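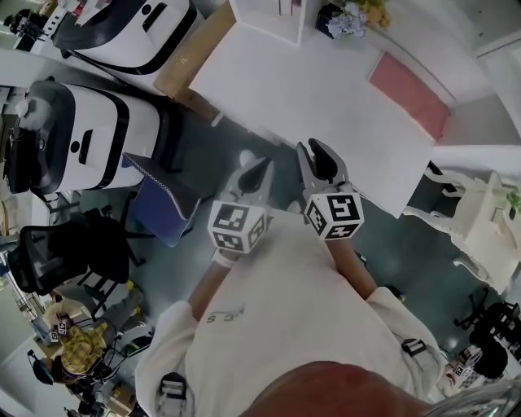
The case for the four-day week keeps getting made by people who already have three days off. I read another one in June, a long piece about a software outfit called Atine, where everyone had taken up pottery and the founder slept better. Good for them. I'd like to hear from the person who answers the phones.

I should say that I want the shorter week. I've wanted it since my first job. What I don't trust is the evidence, or the way it gets passed around until a small trial at a friendly company has become a law of nature.

Take the numbers in that piece. Output held steady, it said, over 12 weeks. Output of what? In a packing room you can measure it, and in an office you mostly ask the managers how they feel. The managers had volunteered for the trial. They had told the newspapers about it. I have sat in enough meetings to know what a manager says when the boss's favorite idea comes up for review.

Twelve weeks is also no time at all. Anyone can skip lunch and cut meetings short for one season, especially with a day off hanging on the result. I once gave up sugar for longer than that and would have told you I was a changed man.

Then there's the matter of who gets counted. Plastura, a plastics firm one town over from me in Bornow, announced a four-day week last year, and the local paper ran it on the front page. It has about 400 people on the payroll. The new week applied to the office. The floor went to four days as well, in a sense - four shifts of ten hours, same pay, same total, and a bus that no longer lines up with the end of the shift. Both arrangements were described with the same three words. I have seen the firm praised twice since then as a place where the shorter week works for manufacturing.

Ten-hour shifts may suit some people. A neighbor of mine likes them, and she gets her errands done on the extra day. But squeezing 40 hours into fewer boxes is a schedule change, and calling it a shorter week lets a company take the applause without giving up an hour.

Supporters tell me I'm being picky, that the two-day weekend had its doubters too. Sure it did. It also came through decades of strikes and law, written down in hours and overtime rates, so that a shop owner who hated the idea had to go along with it. What we have now is mostly a perk. It arrives by company email and can leave the same way. The Brandão bakery chain tried it and dropped it before the year was out, and I looked for a follow-up in the places that had cheered the launch. I didn't find one.

So here is what would change my mind. Run it for two years. Include the cleaners and the night crew, and whoever works for the contractor. Report the hours people really put in, with the messages sent from the couch on the day off. Publish the results from the companies that quit - those most of all. And put the thing in a contract, with a number of hours in it that I can read.

Until I see some of that I'll go on wanting the extra day and doubting the brochure.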